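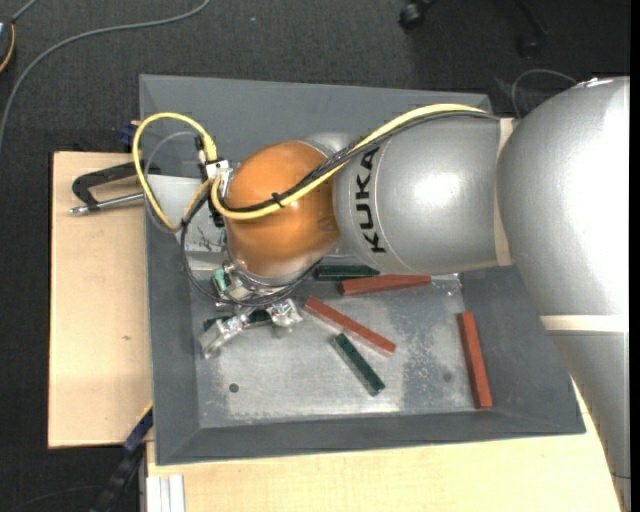 A KUKA robot arm reaching over a dark grey bin.

I've lived on Leone Street long enough to remember when the block party was three card tables and a borrowed grill. Last March we had 185 people, a sign-in sheet and a sound system, and I'm going to be the grump who says I liked the card tables better.

Don't get me wrong, I had fun! I ate two plates of Uriel Palma's rice and I danced, badly, near the mailbox. But I went home Saturday night and realized I hadn't met a single new neighbor. I'd waved at plenty of them. Waving is easy when there's a band going and you couldn't hear a name if somebody shouted it at you.

My neighborhood association loves a big number. The newsletter ran the headcount in bold, right at the top, and now there's talk of closing off Erus Avenue next year so we can fit more. More what, though? We spent $463 on the stage rental alone. I keep thinking about how many pots of coffee that is - and how many small get-togethers, one per block, with folding chairs in somebody's driveway.

Zoia Karpenko, two doors down from me, disagrees. She says the big party is the only reason some folks ever leave the house, and that a driveway coffee feels like walking in on a family dinner if you don't know anyone. She's got a point there, and I've chewed on it for weeks. When she moved in she went to the party first and knocked on doors later.

So fine, keep the party. Just cap it at 100 people's worth of food, skip the stage, and put the leftover money into the blocks. Let each one decide what to do with its share, even if all they want is a bench or a box of popsicles in July. My block would pick the coffee, I'm pretty sure, and I've already got the chairs. They're in the garage behind the bikes if anyone wants to help me dig them out.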